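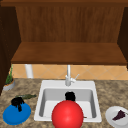 Boonchu's overtime pledge and the county dispatchers
590 views, 20 replies

marlow_jen wrote:
Well, I sat through the whole candidate night at the Colletti Street library so the rest of you didn't have to (you're welcome!), and the part that stuck with me was Chaiwat Boonchu promising the night dispatchers an extra $2000 a year if he gets the county seat. My sister-in-law did that job for a long time and came home looking like a dishrag, so you can guess how I felt. There was real clapping from the back rows, and they don't clap for much in Brulline.

oldferryroad wrote:
Jen, thank you for going, and I mean this kindly, but where does the money come from? I've lived here long enough to remember the last fellow who promised the road crews new trucks. Prasert Wongsuwan got asked the same thing in March and at least he said he'd have to see the budget first. I know it isn't exciting. I'd still take it over a number somebody wrote on the drive in.

Juvum wrote:
He did say where. He wants to let the Wiriya consulting contract run out and put that toward pay. Whether it covers everybody on nights is another matter, and I wish someone had pushed him on it before they moved along to the bridge.
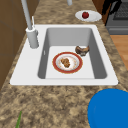
Page 2 of 12

marlow_jen wrote:
Juvum is right, I had it in my notes and left it out, sorry! I was scribbling on the back of a grocery receipt and ran out of room.

hattie_b wrote:
Retired dispatcher here, so take me with a grain of salt. The money would be lovely and I'd never tell anyone to turn it down, but when I was on nights what we wanted most was a schedule you could plan a birthday around. We lost good people over the schedule. If either one of these gentlemen came out and talked to the girls on shift at 3 a.m., I believe they'd hear the same thing, and probably get a slice of somebody's pie while they were at it.

oldferryroad wrote:
Hattie, that's the most sensible thing I've read on here in ages. I'm still voting Wongsuwan, but I'll ask him about schedules.

Juvum wrote:
I don't see why it has to be one or the other, and to my mind "let me look at the budget" is a polite no. We disagree, old friend. Save me a seat at the next one anyway.

marlow_jen wrote:
Next one is at the grange hall, 7 p.m., and I'm bringing the lemon bars again. Hattie, do you need a ride?

12 likes · Share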